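To: Prellach robotics club list
From: Jovita Orozco
Date: Thursday, January 25, 2018
Subject: Re: [prellach-bots] Bowls, and what to have ready for May

Hi everybody, and hi Cirilo,

Cirilo Galindo wrote:

> Hello all. I missed the last two meetings on account of my knee and I
> am trying to catch up from the shared notes, which stop in the middle
> of a sentence (Abundio Pacheco, I am looking at you). Are we still
> doing the table clearing task for the Stostik? And did we settle on the
> bowls or are we going with the cups that Tonantzin wanted? I would like
> to get back to my part of the code before I forget how it works.
>
> Cirilo

First of all, I'm so glad the knee is better, and please don't try the stairs with a box under your arm again. Somebody will always come down and carry it for you!

Yes, we are still doing the table clearing task, and yes, it's bowls. Tonantzin made a good case for the cups and I was leaning her way myself for a while, but the Stostik rules want things that can be stacked in any order, and our cups only go together one way. The bowls are also what we have the most practice with by hand, and I didn't want to throw that out in the middle of the year. The cups are back in the cupboard with her name on them and she has first pick of task next fall.

What the team is working on now is the approach, meaning where the fingers ought to be before they close. We bring the arm in over the bowl with the gripper open, get one finger on the bowl side of the rim and the other outside it, and then go down. It sounds like nothing when I write it out, and it took up most of an evening.
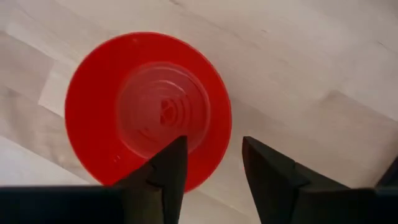 Abundio Palacios wrote the first version of that move and Abundio Pacheco has been cleaning it up (yes, I know, please use last names in your commit messages, I beg you). The old version always headed for the middle of the bowl. The new one picks a spot on the rim and works out the wrist angle from there, and that's where your part comes in, Cirilo, because it still calls your old function for the angle and I don't think any of us understands it well enough to touch it. There's a comment in there that says "fix this later" and I suspect it's yours.

The scoring, for anyone who hasn't read the sheet: a run is worth up to 100 points, each team gets 3 runs, and a run stops at 8 minutes whether you're finished or not. You lose points for knocking over anything that's supposed to stay put. So please, when you practice, leave one tall thing standing on the table along with the bowls. It changes how you have to plan the path with two arms, and I would much rather we got used to it now than in May. Tonantzin has been very patient about putting everything back in a different arrangement each time, and I'd like the rest of us to take a turn at that.
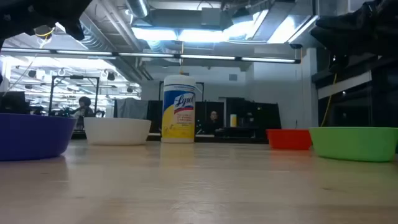
Do both arms have to be used in every run?

The rules only ask that both arms be switched on and homed at the start, so a team may do the whole run with one if it likes. Tonantzin wrote to the organizers to make sure, and I'm passing along what they told her. My own feeling is that we should use both anyway. Reaching all the way across with one arm eats up the clock, and the handoff is the part the students are proudest of.

A few other things while I have you.

The entry fee is $500 for the club and it has been paid, so please stop sending me checks, though it's very sweet. If you want to chip in, we could use more finger pads. The ones from Brotum are holding up better than the ones we made ourselves, but they do wear along the edge, and I'd like to have spare pairs in the drawer well before we travel.

If you save a run, put the bowl order in the file name. Left to right, as seen from the front of the table, please! We have a whole folder of runs called "test" and "test new" and I spent Sunday afternoon opening them one after another with a pot of coffee.

Cirilo, if you can make it to the next meeting, come a little early and sit down with both Abundios over that angle function. If you can't, send me a note on what the second argument is supposed to mean and I'll pass it on. Bring your old notebook too, if you still have it.

Warmly,
Jovita

--
Jovita Orozco
Prellach robotics club
To leave this list, write to the list owner with "remove" in the subject line.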